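Bench rules for a tabletop arm
Workshop tips, revised June 8, 2021

These rules cover a small arm with a two-finger gripper working over household objects. They were written for the Virley bench and apply to any table of similar size. They do not replace the manual.

Before power-on

1. Lay the mat flat. Tape any corner that lifts. A curled edge changes the height of whatever stands on it and will catch a finger on a low pass.

2. Check reach with the arm unpowered. Anything the gripper has to touch stays within 60 cm of the base. Anything it must never touch goes outside that line, off the mat if possible.

3. Stand plates in the rack with the rims clear of the next arm's path. Hang mugs with a gap between them. Food models go in a basket, never loose on the mat.

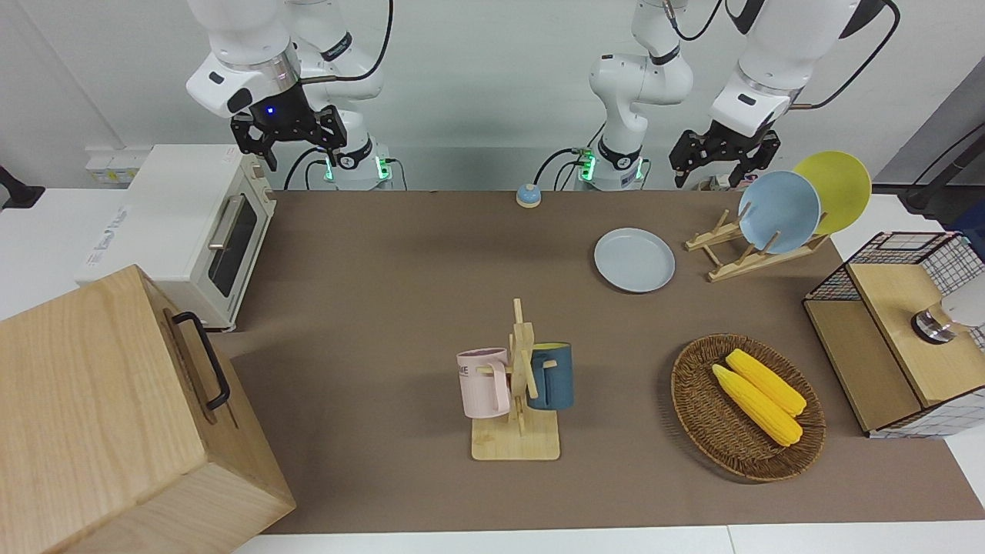 Encarnación Paredes objects to the reach rule. On a two-arm table, she writes, one line per base is useless, and the overlap should be marked instead, with only one arm allowed into it at a time. Accepted. Mark the overlap in tape and name the arm that has priority on the setup sheet.

4. Set the speed limit before loading a routine. The first pass of any new routine runs at a quarter of working speed, with a hand on the stop button.

5. Open the gripper fully and park it above the tallest object. On the Dafis sheet this is line 4. Initial it.

6. Route cables behind the base. Where one has to cross the work area, keep it out of the sweep of the wrist and leave enough slack for full rotation. Connectors should not carry the weight of the cable.

7. Turn handles toward the arm. A case with a pull handle should present it square to the fingers — a few degrees off is enough for a slip. Leave warning labels uncovered. 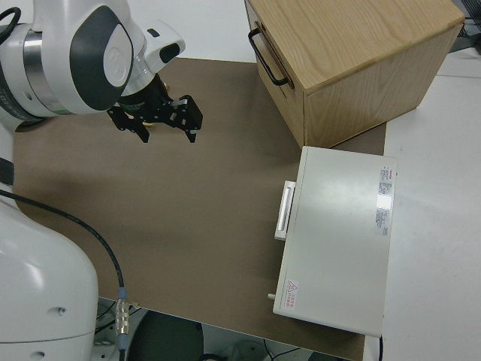 While running

8. No hands over the mat while the drives are live. To move an object, pause, wait for the arm to settle, then press stop.

9. Log every contact that was not planned, including light ones. Give the object, the joint and the step number. "Bumped something" is not an entry.

10. After 800 cycles, check the finger pads for wear and retighten the bracket screws. The November revision had this at a longer interval, and the pads did not last.

Shutting down

Park, stop, power off, in that order. Wipe the mat with a damp cloth and let it dry before the next session. File the sheet under the bench number (ours is 838).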